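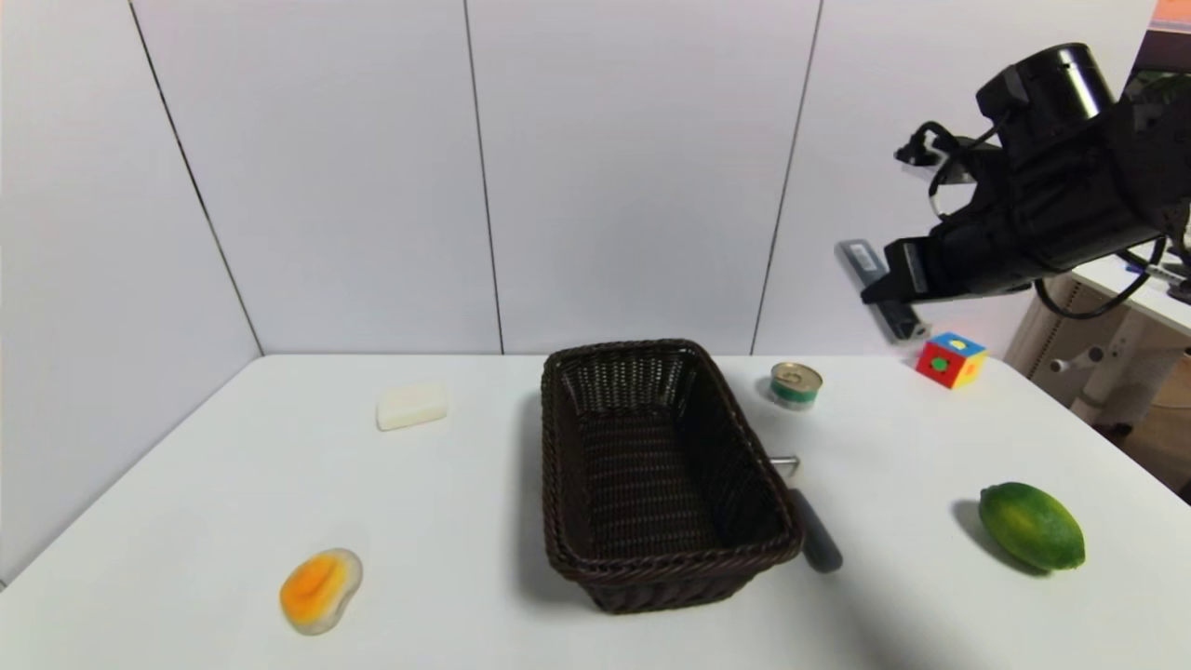 Sorting into a basket – how are you all handling the soft stuff?

kalenbench
Posted Sep 5, 2023

Hi everyone, long-time reader and not much of a poster, so bear with me if I ramble. My arm is finally bolted down in the spare room and I've been giving it a simple job, which is to pick things off a white table and put them in a wicker basket. I went with a mix on purpose: a bar of soap, a tin can, a screwdriver-like tool, a toy cube, a lime, and that squishy fried egg thing at the front left.

Hard items are going pretty well. I've logged 150 tries since I rebuilt the wrist, and 139 of them ended with the item in the basket. Nearly all the misses are the egg. The fingers close, the egg squeezes out sideways, and off goes the arm to the basket holding nothing, proud as can be. I'm running the Zetum controller with the stock grip settings. Any ideas?

edura_fan
Welcome! What a nice clean setup, I'm a little jealous. I'd look at the see-through part of the egg first. My camera hated anything clear on a white table, and I bet yours only finds the orange-yellow middle. Try a dark placemat under it before you touch the grip at all.

tinshed
I'm going to disagree with the placemat, sorry! If it's squeezing out sideways then the arm found it just fine, and you're closing too fast. Slow the last bit of the close way down and put something grippy on the fingertips – I cut mine from an old rubber jar opener and they've lasted all summer.

edura_fan
Fair point, though a pinch that lands off center will shoot it out just the same, fast or slow. I chased grip speed for weeks on mine and it was the camera the whole time.

cheung_garage
Both of you could be right. One more thing to check, kalenbench, is your cable slack. Those loops at the wrist look like they could tug when it turns, and my arm used to drift a hair to one side for that very reason. Also, is the basket fixed down? Mine slid every time a finger brushed the rim.

kalenbench
Thank you all, this is so helpful! The basket isn't fixed, no, so I'll get some putty under it tonight. I'm going to try the slow close first (no shopping needed) and then the placemat, one at a time so I know which one did it.

tinshed
Good plan. Save your old settings before you change anything. Ask me how I know.

kalenbench
Saved as run 2551! Will report back once the egg has had its turn.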